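3. Materials and suturing task

3.1 Tissue pads

All closures were made on soft, pale pads cast for the purpose and sold to teaching laboratories under the name Gisto. The pads were supplied in sealed trays and stored at room temperature until the day of use. A fresh pad was used for each closure, and no pad was turned over and used a second time. Pads with surface tears or trapped air along the intended wound line were set aside and are not included in the counts given below.

The choice of pad affects the behaviour of the thread more than is usually acknowledged. In a dry pad the thread drags at the entry point and the wound edge is pulled up with it, so that a stitch which looks well seated while under tension sits too loosely once the tails are cut. We therefore wetted the surface before the first needle pass and again whenever it had dulled. Red colouring was applied along the cut and allowed to spread. It has no mechanical effect that we could measure, but it reduces the contrast between a dark thread and its surroundings and so brings the visual difficulty of the task closer to that of a real wound. The extent of the stain varied between pads and was not controlled.

Each wound was a single straight cut made with a fresh blade against a steel rule. The depth was set by a stop on the blade holder, and the cut was not carried through to the underside of the pad. Pads were pinned at the corners with light tension across the cut, enough to part the edges slightly without opening the wound to its full depth. Pinning was checked by hand before each closure. In pilot work the tension was found to fall off during long closures as the pins worked loose in the backing sheet, and a denser sheet was used from then on.

3.2 Thread and knot

The thread was a dark braided suture, chosen for its handling and for its visibility against the pad. It was cut to a fixed working length before the start of each closure. Shorter lengths saved time in the pull-through but left too little free tail for the final knots; longer lengths tended to lie across the wound and had to be cleared before the next pass.

Simple interrupted stitches were used throughout. Each stitch is independent of its neighbours, so a slack or uneven stitch can be scored on its own, and a fault in one does not alter the load carried by the next in the way it would in a running closure. The knot was a surgeon's knot followed by 2 single throws in alternating directions. Tails were trimmed after the last throw and before the needle was brought back for the next stitch.
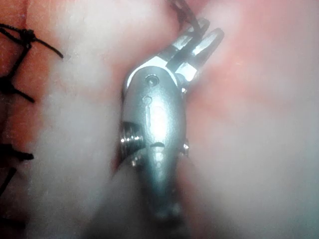

Figure 2. Dark suture thread at the instrument jaws.

Thread control between the jaws was treated as a separate element of the task, as most of the faults noted in the pilot closures began there and not at the needle. A braided thread gripped too near its end slips when the throw is tightened, and one gripped too far along shortens the loop and tips the knot to one side of the wound. The jaws used here are slender, with openings and slots cut through the flat of the metal, and they are set at an angle to the body of the instrument when the wrist is bent. The angle matters in tightening. If the pull is made along the line of the instrument body, the thread is turned sharply at the jaw edge, and after repeated handling the braid begins to fray at that point. The operators were accordingly asked to pull level with the pad surface and across the wound, reversing the direction with each throw. Frayed thread was recorded at the end of each closure by inspection of the unused length.

3.3 Order of stitching

Stitches were placed from left to right along the cut, beginning close to the left end. An alternative order, in which the first stitch is placed at the midpoint and each remaining gap is then halved, gives better matching of the two edges in long or curved wounds. It was tried and abandoned for the straight cuts used here. The gain in edge matching was small, and the central knot with its tails lay in the path of the thread for every stitch that followed.

Spacing was judged by eye. Marked pads were considered, but printed marks turn the task into one of hitting dots, and the evenness of spacing would then tell us little. The operators were told only to keep the gaps equal and to take equal bites on the two sides of the cut. The needle was to enter square to the surface, cross the wound at an even depth and leave at the same distance from the edge as it went in.

Loops were to be drawn down slowly. A loop closed quickly on a wet surface tends to roll and take up a twist, and the first throw then locks before the edges have met. Once locked it can seldom be eased without marking the pad. Where this happened the stitch was left in place and scored as it stood - no stitch was removed or repeated.

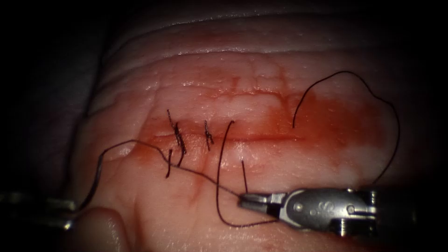
The position of the free thread between stitches was left to the operator. Two habits emerged. In the first, the slack was laid out below the wound, towards the operator, and the loop was formed above it. In the second, the slack was kept above the wound and drawn down through each throw. The second habit gave a shorter path for the pulling hand but put loose thread over the next entry point, and it was associated with more pauses. We did not instruct operators to change from one habit to the other, and both are represented in the results.

3.4 Scoring

In total 36 closures were scored. Scoring was carried out on the finished pads, still pinned, under a bench lamp at a fixed height. Four features of every stitch were graded: the match of the wound edges, the equality of the bites, the seating of the knot and the length of the tails. A knot was marked as well seated if it lay flat and neither edge had been drawn beneath it. Tail length was graded as acceptable or not against a card gauge. Long tails become caught up in neighbouring stitches, and very short tails allow the last throw to loosen when the pad is flexed.

Spacing was graded once for the closure as a whole, after the individual stitches. The grade was based on the spread of the gaps and not on their mean, so that an operator who placed stitches rather widely but evenly was not penalised. The distance from each end of the cut to the nearest stitch was left out of this grade.

The first full set of grades was made by one of us and repeated by Aiguo Dai, who had not been present during the stitching. The 2 sets agreed well on edge match and tail length. Agreement on knot seating was poorer, mainly for knots that had come to rest directly over the cut, where it is hard to tell a flat knot from one that has sunk slightly between the edges. For these cases the pad was unpinned and bent gently along the wound line, and the grade was settled on whether the edges parted beneath the knot. The rule was written into the scoring sheet in December and applied to the whole set, including pads graded before that date.

3.5 Limits of the task

The pads do not bleed, swell or tear in the manner of living tissue, and the red colouring does not flow back into the wound when it is wiped. A stitch tied too tightly leaves a dent in the pad which recovers when the thread is cut, whereas in tissue the same stitch may cut out or starve the edge of blood. Overtightening is therefore likely to be under-recorded in our grades. Layered closure was not attempted. The results in Section 4 apply to short, straight cuts under light tension and should be extended to other wounds with care.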